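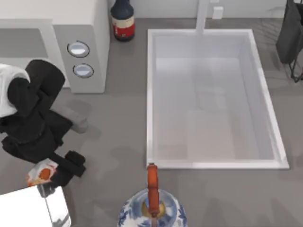

A kitchen with two arms: conversation with the Idine student team

The robotics club of Tallum College meets on the second floor of the Tsolakis building, in the room where the geography maps are still kept. I visited the club on Fri 24 February, after the lessons. Four students were present and also their teacher, who has led the club from its beginning. They asked me to write what they said without their names, and I agreed to this.

The project is called Idine. In it, two robot arms must work together at a kitchen counter and give a small packet of food from one gripper to the other. All of it happens in simulation. The students will show the result in May at the student robotics day in Anodau, where each team has a table, a screen and a jury.

I asked first why they have chosen a kitchen.

"Everybody has an opinion about a kitchen," said the student who coordinates the team. "Last year we made a warehouse with boxes, and when the parents came to see it they were polite. Now my grandmother asks me every week if the robot has learned to pass the packet."

The teacher gave me a more practical reason. The club has money for good computers but no money for two arms, and the simulator permits the students to make mistakes the whole afternoon. "If you break a real wrist joint, the year is finished for you," the teacher said. "In here they drive the arm into the sink, they laugh, they press reset."

Learning to drive the arm

Each arm is first driven by a student, and the movement is recorded. One such recording the team calls an episode. From the episodes they train a program which must afterwards do the same task alone. The goal which they have put for themselves is 400 good episodes before the competition. On the day of my visit the list on the wall was in the middle of the second page, and the column for the rejected ones was not short.

"In the beginning I believed that driving would be the easy part," said the youngest member, who is in the first year at Tallum. "I have played many games. But in a game the hand closes when you press the button and the thing is simply in your hand. Here the fingers have a width. You come one small bit too far to the left, and you push the packet away in place of taking it."

The packet was a subject of long discussion. It is white with orange, in the style of a snack bag, and it is small in comparison with the gripper. One student wanted to exchange it for a larger one. The others voted against.

"A big packet would give us more good episodes, yes," said the student who had lost the vote, still not completely convinced. "I think that the jury looks at the number. My colleagues think that the jury looks at the difficulty. We will know it in May."

I was permitted to try it also. I used 18 minutes and I did not once take the packet. The student beside me was very kind and said that my approach from above was good.

Two drivers at one counter

The handing over is the part where the students need to talk most. One person drives the first arm and another person the second, and they sit next to each other with one screen between them. In the early weeks they counted aloud, "three, two, one, open." Later they stopped, because the person who counted was always thinking about the counting.

"Now we say only 'have' and 'go'," the coordinator explained. "The one who receives says 'have' when the fingers are closed. Then the other says 'go' and opens. If you open before 'have', you buy the juice."

I wanted to know how they judge if an episode is good, when on the screen one arm can hide the packet behind its own gripper. This question made them speak all at the same time. From the view over the counter, the orange of the packet is sometimes only a small spot between the two arms, and two persons can look at the same spot and disagree.

"We had real quarrels about this," said the student responsible for the recordings. "One says it is held, the other says it is only leaning on something. So we have made a rule. The person who drove the episode is not allowed to judge it."
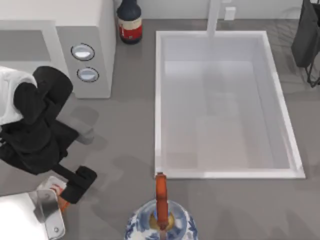
The things which stand on the counter

Except for the arms, the counter has some objects which the robot does not need for its task. There is a boxy white appliance with two round controls on the front, a dark navy bottle with a label, and the blue-and-white porcelain with the gold color on top and the orange handle that goes up toward the sink. The students put them there on purpose, and the porcelain has caused them the most work.

"It is exactly in the way where your elbow wants to go," the coordinator said. "I mean the elbow of the arm. When you look at the gripper you forget the elbow. I asked if we can move it to the other side of the sink, and I was told that in a real home you cannot ask the family to move everything."

The one who had told this was the teacher, who smiled but did not change the opinion.

The shadows were another lesson. For some weeks the team recorded with the light always the same. Then they moved the lamp in the simulator, and the trained program, which had been quite good, became lost. From 30 trials with the new light it finished none. They started again, and now the light is changed a little from one recording day to the next.

"I was angry for one evening," said the student who does the training. "Afterwards I was glad that we saw it here and not at the jury table. But I was angry first, you can write this."

The present state

With the newer recordings, the program takes the packet more often than not. To pass it over is still difficult. In the last complete test before my visit it did 49 trials, because the computer made an update before the fiftieth, and the students have written the number in their report as it was. I asked for the exact result, but they prefer to keep it until Anodau, where other teams will read also.

What do they want to do next, if there is time? The answers were different. The first-year student wishes that the arms put the packet into the sink, since the sink is big and nothing is in it. The student of the recordings wants better names for the files. The coordinator wants one week without new ideas.

From the teacher I asked what the students have learned besides the programming. The teacher thought for a moment. "They write things down now. In September I had to beg for one line in the log book. Last week I found a page and a half about why one episode was rejected, with a drawing of the fingers."

The club is open for students of all years at Tallum, and experience is not required. New members begin with driving, in pairs, and they receive a place on the list when they have ten episodes accepted by another person. Who wants to come should ask in the school office for the room key hours, as the geography department uses the room too.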